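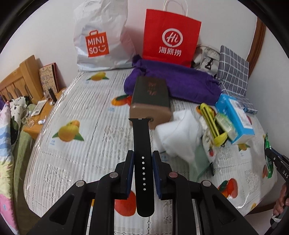
Ein schwarzes Uhrenarmband, Tüten und Tücher: Das Bett ist beim Sortieren die größte Ablage der Wohnung.

Wer bei Nighat Sandhu ins Schlafzimmer schaut, wenn sie ihre Sachen durchgeht, muss im Stehen Tee trinken, denn zum Sitzen bleibt kein Platz. Alles kommt aufs Bett, das hat sie von ihrer Mutter so gelernt, und seit dem Umzug im Juni macht sie es wieder regelmäßig (die neue Wohnung hat 2 Zimmer und leider keinen Keller).

Auf dem Laken mit den gelben Birnen liegt dann vieles beisammen, was sonst nie nebeneinander wohnt: ein zerknülltes lila Handtuch, die hellblaue Taschentuchbox, der graue Rucksack. Am Kopfende stehen die Einkaufstüten, eine weiße von MINISO und eine rote mit weißen Henkeln, und die werden, das muss man wissen, grundsätzlich aufgehoben.

Am längsten dauern die kleinen Dinge. Ein Silikonarmband etwa wiegt fast nichts, und trotzdem kann man wunderbar lange darüber reden, ob es in die Schublade gehört oder an einen Haken neben der Tür! Ihr Mann, Mesfin Beyene, ist für den Haken. Sie selbst legt Armbänder lieber flach in eine Schachtel, mit der Schließe nach oben, und schreibt auf den Deckel, zu welcher Uhr sie passen.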